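Search this site Search
Tallell Research Guides

Citing archival labour records in a history thesis

Union minute books, strike circulars and payroll ledgers rarely fit the standard footnote templates. The procedure given in this guide applies to unpublished material consulted in person or as scans supplied by the repository.

1. Record the reference at the desk

Write down the repository name, collection title, series, box and folder before opening the folder. Some finding aids number boxes by accession and others by series. Copy the number on the box label and note which system the finding aid uses.

2. Build the full note

Order the elements from the smallest unit to the largest: item, date, folder, box, collection, repository. For example:

Minutes of the Skollow Branch, August, folder 6, box 3, Gilchrist Papers, Ngata Library.

Omit "p." where the volume is foliated and use "fol." with recto or verso. If a ledger carries both printed and handwritten numbering, cite the printed one and give the other in square brackets.

3. Shorten later notes

From the second citation on, give the item, folder and box, with an abbreviation for the collection. List all abbreviations at the front of the thesis. Do not use "ibid." across a chapter break.

4. Treat translations separately

Quote the translated text in the body and put the original in the note. Araceli Marín's glossary of mining and dock terms is held at the enquiry desk and covers over 809 entries. Where a term has no settled English equivalent - job titles are the usual difficulty - keep the original in italics.

5. Check restricted items

Personnel files may be closed or open only on application.
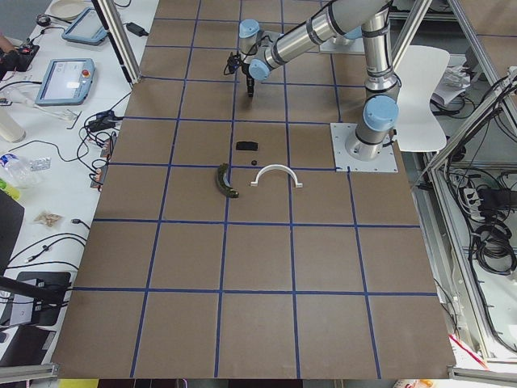
Permission to read a file does not include permission to quote from it. Apply for both on the same form and keep the reply with your research notes. Where names must be withheld, assign each person a code and use it in every chapter, including the appendices.

6. Arrange the bibliography

List archival sources first, by repository and then by collection. Individual items stay in the notes.

Guide maintained by Glenys Lockyer and Fouad Haddadin.

2 comments
3 shares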